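Teaching by Hand and by Remote: Questions We Get Asked

Warnine is the household tasks project at Kircombe. We collect demonstrations, meaning that a person guides a robot arm through a chore and the arm's movements are saved so that a learning program can study them later. People write to us fairly often, some wanting to join in and some just curious, and the same questions come around again and again. I've tried to answer them properly, so do forgive the length.

Last updated 2020-08-31 by Ashraf Bouazza

Do I need to know anything about robots before I come?

Not a thing. Some of our best demonstrators had never touched one. If you can put away the dishes at home without thinking much about it, you already have most of what we're after. We give everyone a practice period on the first visit, and nothing you do in that time is kept, so please bump into things and get it out of your system!

What is the difference between showing by hand and showing by remote?

When you show by hand, you take hold of the arm itself and move it where it ought to go. The motors go soft, so to speak, and the arm follows you. It feels a bit like leading a very polite dance partner. When you show by remote, you sit at the Numeo desk with a controller in your hand, and the arm copies what your hand does – turn your wrist and the gripper turns too.

Most people find the first way easier to pick up and the second way easier to keep up for a whole session. Your arms get tired sooner than you'd think when you are leading.

What sort of tasks will I be doing?

Kitchen tasks, nearly all of them. We set out a table with ordinary things on it, and you're given a short card that says what should end up where. Plates go in a rack, vegetables go in a basket, and mugs go on the mug tree, which is the one everybody remembers afterward. A mug has to be picked up, carried over, turned so the handle faces the peg, and then eased on. You do all that without a thought at home, and it can feel wonderfully strange to do it with a gripper.
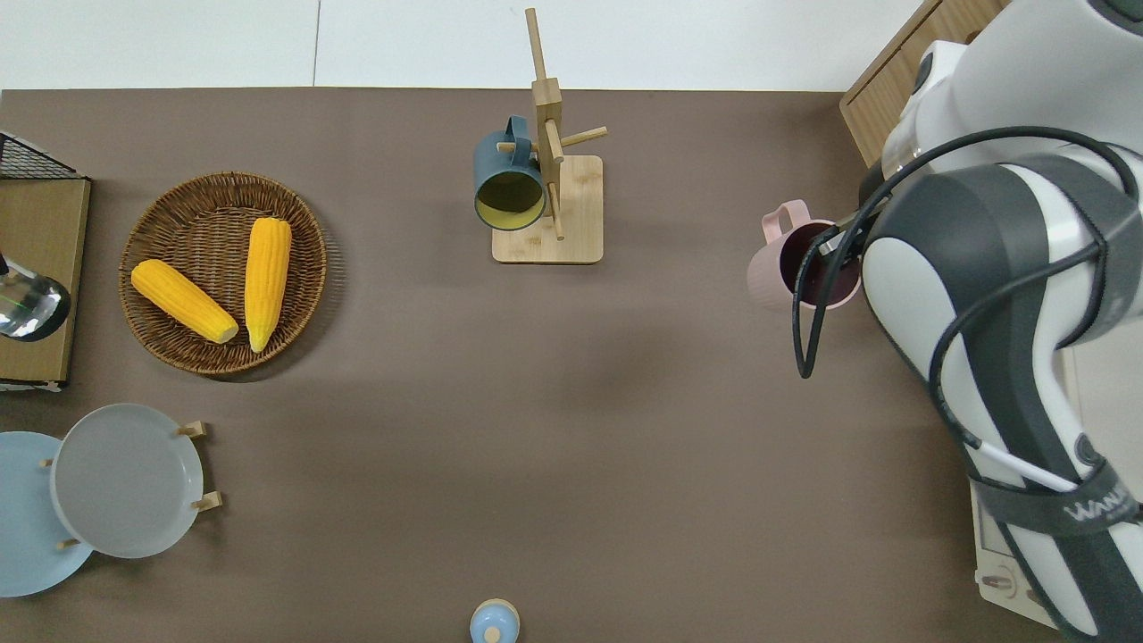 The mug task: a pink mug in the gripper, with a teal one hanging on the stand.

Why are there other things on the table that I'm not using?

A real kitchen table is seldom bare, and we want the arm to learn its way around a dish rack or a basket of corn. Please leave those items where you find them unless your card mentions them. If you knock something over, carry on if you can, and tell us afterward so we can put a note beside that run.

How many times do I have to repeat a task?

A usual session is 100 runs of a single task, with a good break halfway. That sounds like a lot, I know, but a run is short and you settle into a rhythm. For a task like the mugs we hope to gather 1,000 runs from different people, and we already have more than 500.

Should I try to do it the same way every time?

No, please don't worry about that. Go at your own natural pace and let small differences happen. If you come at the peg a little from the left on one run and a little from the right on the next, that is useful to us. The one thing we do ask is that you avoid long pauses in midair – if you need to think, think before you pick the mug up.

What if I drop something?

Then you drop it, and you'll be in very good company. Press the yellow button, say "drop" out loud, and whoever is with you will reset the table. We keep those runs too, in a folder of their own.

Is it safe to stand next to the arm?

Someone from the team is beside you the whole time with a hand near the stop switch. The arm is set to move slowly and gives way if it meets you. Please tie back long hair and leave bracelets and loose scarves in the lockers.

Can I bring a friend or a child?

Friends are very welcome to watch from the chairs by the door. Demonstrators need to be adults, I'm afraid, but we hold an open afternoon in December when younger visitors can try the remote controller.

Where do I go when I arrive?

Come to the Cherkaoui building and ring at entrance 2. Someone will come down to fetch you, and there is usually coffee.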